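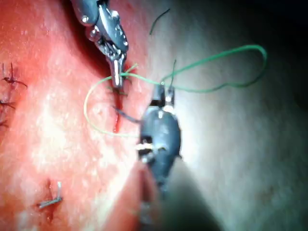
Who makes sure a robot surgeon behaves itself?

Have you ever had stitches? If you have, you'll know that somebody had to sit very close to you and work very carefully with a needle and thread. Nowadays some of that careful work is done with robot instruments, thin metal arms with tiny jaws at the end, and the jaws can hold a thread and pull it through and help to tie a knot. It's rather like sewing on a button, except that the button doesn't mind if you slip!

Because people do mind, there are rules. Lots of them, in fact, and I promise they are more interesting than they sound.

The first rule at Girkau, the training centre where Leif Nordin teaches, is that a person is always in charge. The robot there doesn't get up in the morning and decide to do an operation. A trained grown-up looks at a big bright picture of what the instruments are doing, and has a pedal close by that stops everything at once. Leif makes his learners practise pressing that pedal until they could do it half asleep (though being half asleep is against the rules too).

The second rule is to keep your tools where you can see them. When two instruments work close together it would be easy to bump one into the other, or to tug on a thread without meaning to. So learners are taught to move slowly, to look at both tips before they pull, and never to push an instrument into a dark corner where they can't see the end of it.
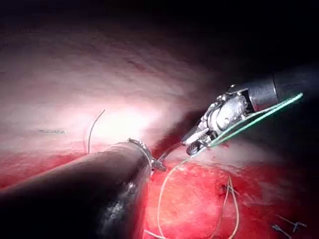
Thread has rules all of its own. Pull too hard and it can snap, or hurt the soft part it is holding together. Pull too gently and the stitch comes out baggy, like an old sock. A person sewing by hand can feel the tug in their fingers, but with many robots you have to judge it with your eyes, and that takes a great deal of practice.

Then there is the checklist. Leif's has 17 lines on it, and two people read it out loud together before anything is switched on. Are the instruments clean? Do the jaws open and close? Does everyone know who is going to say "stop"? If one answer is no, they wait and put it right, even if lunch is getting cold.

Learners at Girkau must pass six practice tasks before they move on to harder ones, and three different teachers have to agree that they are ready. Teodoro Serrano needed a second go at the knot-tying task when he was learning. He teaches it now, and he still keeps his first wobbly knot in a jar on his desk.

If you'd like to try the slow-and-careful rule at home, ask a grown-up for two pairs of blunt tweezers and a piece of wool, and see whether you can tie a knot without letting your fingers touch the wool at all. Take as long as you like over it.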